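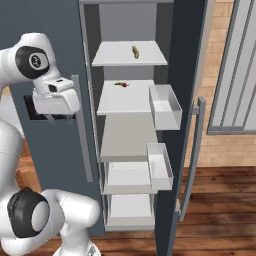
Cathal Keogh replied: before we put a bigger arm in the budget, can we find out why the planner thinks we need one? The price jump between the two models is more than the whole gripper line, and I don't want to sign for it on the strength of a red warning.

Fair enough! I'm reopening this one and keeping my notes in here so they don't end up spread over a bunch of emails.

Opened: 08/04/2025
Status: open, waiting on Iyer
Product: Mulano kitchen sim, plus the Zesard purchase planner add-on
Priority: medium (high if the quote runs out first)

What's going on

We're trying to decide which arm to buy for the kitchen test area. The plan was to run our task list in the Mulano kitchen, export the results into the Zesard planner, and let the planner tell us the smallest arm that can do the job. The list has 82 tasks on it, mostly picking up food and putting it somewhere else (fridge to plate, plate to counter, counter back to fridge, you get the idea). In Mulano, the standard arm can reach everything. In the planner, same arm, same list, 14 tasks come back as "out of reach" and it tells me to upgrade to the long one.

All of the failures are down low in the fridge, at the drawers. The shelves pass. So do the door bins, which I would have bet on as the troublemakers with the door swung open like that.

What I tried first

Restarted the planner and ran it again. Same result.

Cleared the saved scene and exported a new one. Same result, and it took most of my lunch.

Changed the gripper from the Ploltach wide to the Ploltach slim, thinking maybe the fingers were bumping the drawer fronts. Nope, same list of failures in the same order. I did learn that the slim one costs less, so I'm leaving it in the quote for now.

Turned off collision checking completely. Still failing, so whatever it is, the arm isn't hitting anything. The planner just thinks the target is too far away.

Then I ran only the island tasks, to see if I could get even one of them to break.
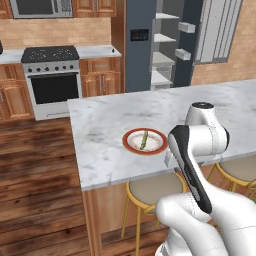

Those all passed too, and by a comfortable margin, so my next guess was height. If the arm were sitting too high, the counter would still be easy and the low stuff would drop out of range. I opened the export in a text editor (should have done that on day one, I know) and went looking for the mount.

Found it, I think. I set the pedestal height in Mulano to 35, in centimeters. The export file says 35 with no unit next to it, and the planner's import screen has a units box that defaults to inches. So it's standing our arm on a pedestal more than twice as tall as the one we want to buy, then complaining it can't get down to the drawers. Well, no kidding!

I switched the box to centimeters and ran it again. Everything that had failed now passes except 3, and those are flagged yellow, "near limit," with no red anywhere. I also spotted that the pedestal line in the quote came from the same number, so we were being quoted for the tall pedestal on top of the long arm. Cathal, please don't sign the version you have.

Still open

The near-limit ones. All bottom drawer. I'd like to try shifting the base a little closer to the fridge before we spend money on them. If the base moves I have to rerun the island tasks too, so that's another afternoon.

Asked Iyer to reissue the quote with the standard arm, the short pedestal and the slim gripper. Also asked if they can hold the current price until January, when the new budget opens. No answer on either yet.

Asked Mulano support if the export can include units. If anybody from their side is reading: just the letters "cm" would do it.

For our budget sheet I've put the standard arm in the main column and left the long arm in as a backup line with zero next to it. Spare gripper pads are still missing from the sheet, and so is the yearly planner license. I'll add both once the new quote comes in.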